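Flekstead Bench Conveyor
Part no. 2388

We've been making conveyors at Flekstead for a good while, and this is the one we end up recommending more than any other. It's a flat belt conveyor for light goods, built to stand right up against a worktable so that parts can go from hand to belt without anyone bending, twisting or walking. If you pack, sort or inspect small things all day, you'll feel the difference by lunchtime!

The belt is dark green with a smooth, matte face. We tried a few colors and kept coming back to this one. Pale parts stand out well on it, small white caps especially, and it's easy on the eyes through a long shift. Wipe it down with a damp cloth and a little dish soap and it's ready to go again.
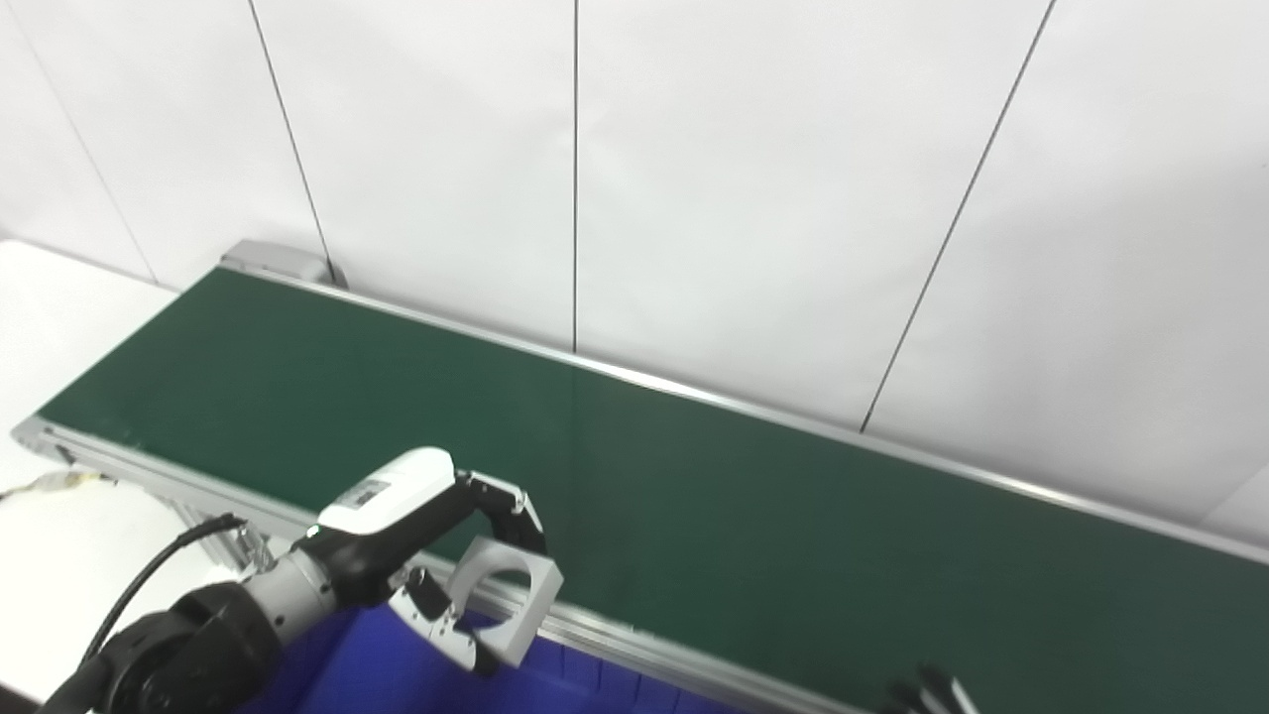
Rails and frame

Both side rails are silver aluminum extrusions with a groove running along the length. The groove is the part we love. Slide a nut in, tighten a bolt, and you've got a guide, a sensor bracket or a label holder wherever you want it (and you can move it again on Thursday when the job changes). There's no drilling, and no holes left behind from last month's setup.

The belt turns around a roller inside a light gray end cap with a rounded shape, so sleeves and cables slide past it nicely. Gray metal supports carry the frame underneath. Height is set at the feet with a 6 mm hex key, which comes taped inside the lid of the carton.

Beca Harries, who drew up the current frame, likes to have it standing close to a wall with the table at one end. It's a great layout for a small room. You reach the belt from one long side, the wall side stays clear, and the tabletop gives you somewhere to put trays down.
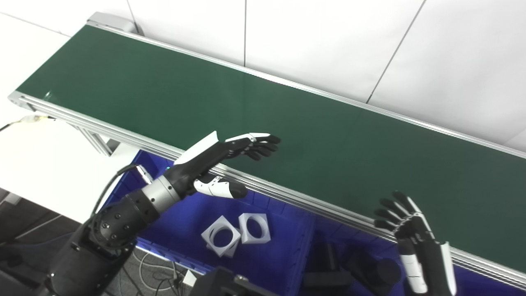

It also means the floor space you give up is only the width of the conveyor, and in a shop the size of ours that counts for a lot. If you'd like to work from both sides, just pull it out from the wall. Nothing on the frame has to be changed over.

Good to know

Belt speed is set with a dial and there are 3 presets. Start on the slowest. Most people find it's plenty quick enough for picking by hand.

Check the belt tracking after the first week. New belts settle a little, and a quarter turn on the adjuster usually does it.

Spare belts are part no. 213 and ship from the same shelf as the conveyor. The Hivell guide set and the Rowlands tray bracket both fit the rail grooves. The older Trurkevar clamps need the adapter plate.

Questions about lengths or fitting? Ask for Crisanto Belmonte on the parts desk. He'll want a quick sketch of your room with the door marked on it.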